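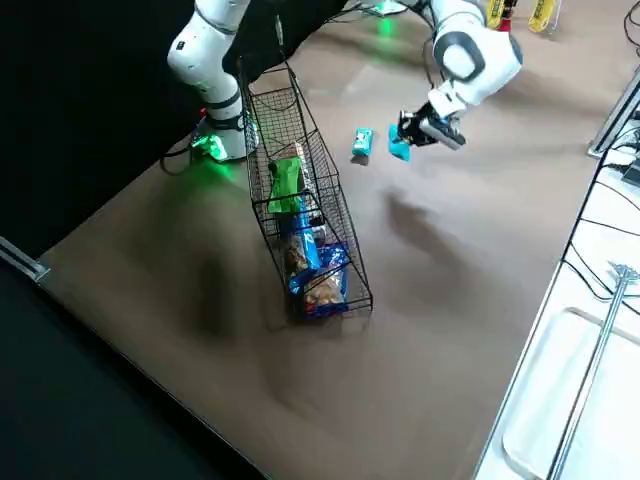 The snack basket on the practice table, with the right arm holding one of the small teal packages.

News from the Robotics Club

If you have walked past the old print room at Morkik on a club evening this spring and wondered why a group of grown-up-looking teenagers were cheering for a bag of nuts, I can explain, although it may take me a few paragraphs, so do get yourself a cup of coffee.

Our students have spent the whole term on a single project, which they call Druma (I have asked where the name comes from and have been given several answers, all of them different and all delivered with a perfectly straight face). The idea is easy to say and very hard to do. Two robot arms share one table. There is a wire basket on the table, there are snacks, and the arms have to sort out the snacks between them without knocking the basket over, squashing a cookie, or bumping into each other. That last one took most of March!

I should go back a little. In September, when we started the year, we had 17 students signed up, which was more than we had chairs for, and a good many of them had never written a line of code. We spent the fall on wooden blocks. Blocks are wonderful things to learn on, they stay the same shape and they sit where you put them, and by the winter break every student had programmed at least one clean pick from start to finish. Then somebody said over pizza that it would be a lot more useful to pick up things people really buy, and the blocks went back in the closet, and I don't think they have been out since.

Well, a snack bag is a very different creature from a block. It is shiny, so the software has a hard time deciding where the edges are. It crinkles, so it has a new shape every time you touch it. A bag that is mostly air needs a completely different squeeze from a packet with something solid inside. And when you stack them all together in a mesh basket, as you can see in the photo, with the blue cookie package propped up at an angle and the clear bag of nuts or snacks jammed in next to its neighbor at the bottom end, the poor robot has to work out which one it can get hold of first. The students keep a notebook of every try, what went right and what went wrong and which item it was, and when I last looked it held 248 entries in nine or ten styles of handwriting. Some of the notes are very technical. One just says "NO" and is underlined.

The small teal packages have become the club favorites. They are light, they have a nice neat rectangular shape, and they fit nicely between the two fingers of the gripper, so they are what we hand to a new member who wants to try a first pick. I have watched quite a few of those first picks now and I can tell you the room goes very quiet every single time. Crinkly bags come later, once a student has learned a bit of patience, and boxes and cartons come somewhere in between (the corners are good to hold, but they do like to tip).

What has pleased me most is how the group has divided up the work without much pushing from the grown-ups. A few of the students found that they love the planning side, and they will happily sit for two hours arguing over the path an elbow should take on its way across the table. Others have gone in for the vision software. Then there is a small and very loyal crew who look after the snacks themselves, taping up split seams, keeping the stock list, laying out the basket differently for every round so the program can't get lazy. They are strict about it, too. I reached for a cookie in April and was told quite firmly that it was equipment.

All of this has been leading up to the Stoica Challenge, where our team went up against clubs from all over the region. Each team had 3 rounds, with a basket they had not seen before, and points for every item picked up and set down in the right place with no damage. The most you could score was 900. We did not get there, nor did anyone else, but we came home in fourth place in our very first year, and our second round was the cleanest the students have ever run, at home or away. In the third round a bag of chips slid out sideways and landed on the wrong end of the table, and there was a groan you could have heard in the parking lot. The students had a fix sketched on the back of a lunch receipt before we got on the bus.

I want to say a very big thank you to the families who drove, who packed sandwiches, and who sent in groceries of every shape and size all spring long. Thanks as well to the folks at Multon, who let the club have the use of their workshop for two long weekends when our own room was being painted, and who stayed late both times to help us hunt down a loose connector (it was under the table, of course, in the very last place we looked).

The club will hold an open evening on 18 June 2024, from six until eight, in the old print room. Come in by the side door next to the bike racks, as the front one will be locked. The students will run the Druma program a few times through the evening, and visitors of any age can have a go at laying out the basket and trying to make life difficult for the arms. Younger brothers and sisters are especially good at this. Please bring something in a wrapper if you can, the odder the shape the better, only no glass and nothing that melts.

We start up again in September, and new members are welcome from any grade. You don't need to know anything about robots or computers beforehand, and there is no fee. Sign-up sheets are at the front desk, or you can pick one up at the open evening. We are also looking for a few more chairs, if anyone has some they can spare.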